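FOR RELEASE IN APRIL

Cabinet maker Wistamus trains its new robot arm on screen first, with shop staff in charge

GREMITZ – Wistamus, which builds and fits kitchen cabinets for homes and small hotels, is bringing its first robot arm into the Gremitz workshop this spring. Before the arm handles a single real door, the people who will work beside it are trying out its moves in a simulated kitchen, and they are the ones deciding which jobs it gets.

The project is called Jutarport. It began with a plain question put to the shop floor: which part of the day would you most like to hand over? The answer was lifting and sorting. A busy day means some 400 pieces moved from rack to bench and back again, and a lot of sore wrists by closing time.

"I have fitted doors for most of my working life and I still like it," said Eusebio Cordero, lead fitter. "What I don't like is fetching them. If the arm can bring me the next piece while I'm checking a hinge, I get to do more of the work I came here for."

Six employees have joined the first training group. They spend part of each morning at a screen, watching from just behind the gripper, stopping a run when they don't like the way it comes in and asking for another try. So far they have gone through 2,705 practice runs, and their notes have already changed how wide the gripper opens and how slowly it moves near a finished surface.

The practice kitchens are made by Bae, a small software studio that works closely with the group. Walls and floors are given busy patterns on purpose, so that the arm learns to cope with rooms that are far from plain.

Krystyna Piątek, who runs the workshop, is delighted with how quickly people took to it. "They argue with the screen, they draw on the printouts, they come back after lunch with ideas – it's been a joy to see," she said. "Nobody is losing a place over this. We are writing new job descriptions together, and the training hours are paid."

Staff in the group will move into a new role, cell lead, with a say over when the arm runs and when it stays parked. Fitting, finishing and final checks remain with the fitters. Anyone at Wistamus may ask to join the second group, which starts once the arm is bolted down.

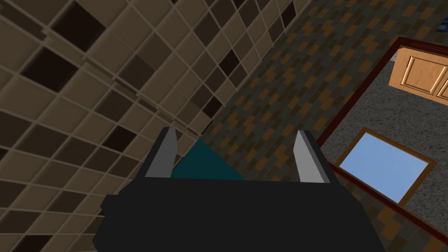
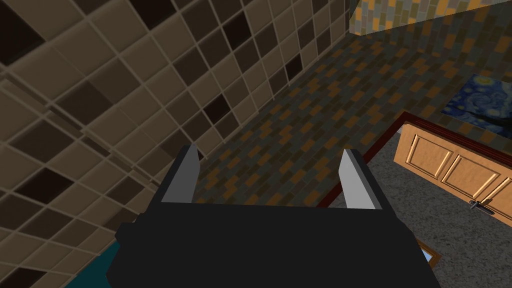
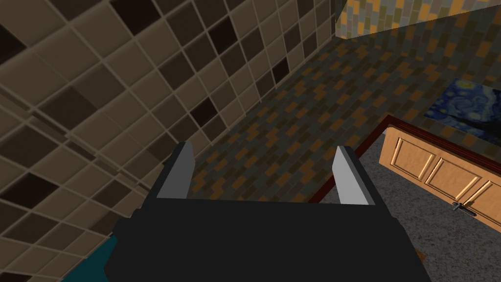 Views from behind the gripper in the simulated practice kitchen, with wooden cabinet fronts at right. Renderings: Jutarport project.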